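Rosico / Trullatholm grant, progress note for June
From: Orest Hnatiuk
To: Ivan Levchenko

Short one this month, sorry, still behind on labeling.

Where we are

Demo set is at 2,911 usable episodes. Threw out 212, nearly all lost marker tracking (finger cubes turned away from the lens at the wrong moment). Those don't count toward the milestone. Six object types in the set now, flowers are the newest and the hardest so far. Leaves hide the stems, and the fingertip ends up right at the tray edge when people go in low. Skoryk, our pose code, handles the low approach OK if both cubes stay in view. If one drops out it guesses, and guesses badly.

Sunflower task, hand-held gripper, round table:
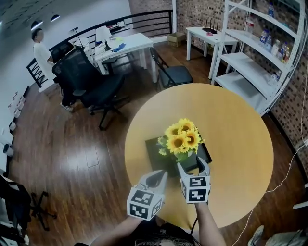

Method change

We no longer interpolate over marker gaps. Gap too long, episode gets cut. Costs us data but the policy trained on the cut set reaches smoother and stops overshooting the stems. Only compared on the flower task, so dont quote it yet. Rerun on the other objects is queued.

Problems

Cable on the gripper drags on the table edge, shows up as a small twitch in wrist pose. Want a lighter one. Naltness quoted six weeks, looking elsewhere.
Gripper width calibration drifts over a long session. We recalibrate at lunch now, seems to be enough.

Next

Finish labels. Rerun comparsion on all objects. Start on the two-handed tasks if the second gripper is ready.

Spending on plan, no changes to ask for. Numbers sheet comes separately.

Orest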